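Workshop notebook, Mallora bed-making line
17/10/2026
Entry by B. Nic Aodha, read over by Nuala Fahy

Carried over from the last page: the Torik controller now logs grip force and finger opening on one clock. The offset we were chasing was in the export script. Fixed, old files re-exported, no need to repeat any of the May sessions.

Main job today was the task list for the housekeeping staff. Horgan want to know which parts of a room turnaround the machine should take first. Their own suggestion was the whole bed, start to finish. Nuala and I don't think that is the right unit. A room attendant does not make a bed as one job. She strips it while looking for things left behind, checks the mattress side, decides whether the duvet needs changing or only straightening, and has usually spotted the missing towel before she picks up a pillow. If we hand over "the bed", we also hand over the looking, and the Bradodix software has no place to put that at present.

Split agreed for now:
Corner lift and pull on the duvet: machine.
Sheet tuck at the mattress side: machine, attendant checks.
Pillow into case: attendant. Two fingers are poor at this and will stay poor.
Clearing personal items off the bed: attendant, always.
Final look: attendant.

The last but one needs writing into the procedure in plain words. Phones, chargers, glasses and papers get left on duvets. A corner pull moves everything lying on top, and a cable over the side makes it worse. The rule will be that the pull cannot be started until the attendant has confirmed a clear surface on the handset.

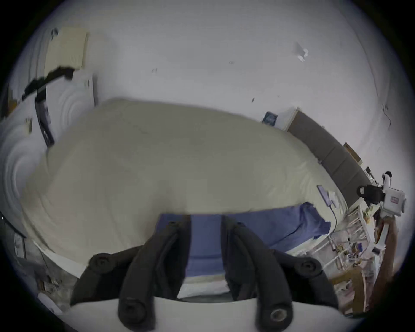 Who is responsible if a guest's phone ends up on the floor?
The person who confirmed the surface clear, under the present draft, and that is the part the staff side have objected to. Nuala agrees with them. We will ask Horgan to reword it so that the confirmation is a step in the job and not an acceptance of liability.

Notes on grasping, from the hand-held work. A large duvet with the filling pushed up in the middle gives a smooth surface with very little to take hold of. The fingers close, the cover slides, the filling stays where it is. Best results came from going in at the near edge with the fingers open and low, then closing slowly. Folded sheet at the mattress side is easier, except where it is bunched, when the fingers take several layers at once and the tuck comes out thick. Need a force limit for that case. Started at 15 N, left it there pending a proper set of runs. The tips want a softer face. Ask the supplier for a sample in the next hardness down.

Pale bedding against a white wall is still difficult for the edge finder. It does better where the sheet is a strong colour. We can't ask a hotel to change its linen to suit us, so the fix has to be in the software.

Time study. Total so far is 2,325 labelled grasps, of which 80 were thrown out for bad force readings before the export fix. I would like the 80 looked at again before they are deleted, as some may only have had the clock fault. Not urgent.

What changes for the people. Nuala talked to the early shift about this and I am copying her points in so they don't get lost.

Back and shoulder strain is the complaint that comes up most, and it comes from reaching across to the wall side. If the machine takes the far corners, that is a real gain.

Attendants now work in pairs on large beds. With the machine, Horgan's plan has one attendant per room. The staff don't like it. Pairs talk, share the heavy lifting and train new starters. A single attendant with a handset does none of this. Nuala wants the trial to keep pairs on for the first 2 weeks at least, with the machine as an extra. I agree, also on technical grounds, as one person cannot watch the pull and fill in the fault sheet.

Pace. At present the attendant sets the order of the work within a room. The draft software sets it for her. Request to Bradodix: let the steps be taken in any order, with the clear-surface check the only one fixed. Their first reply was that this complicates the log. It does, and the log can cope.

Pay grade for handset users not settled. Outside our scope but written down here so that we can show it was raised.

To do:
Reword the confirmation step, send to Horgan (Nuala).
Force limit runs on bunched sheet (me).
Check the rejected grasps against the re-export (me).
Softer tip faces, get a price.
Spare battery for the handset is not holding charge, label it and take it out of the drawer.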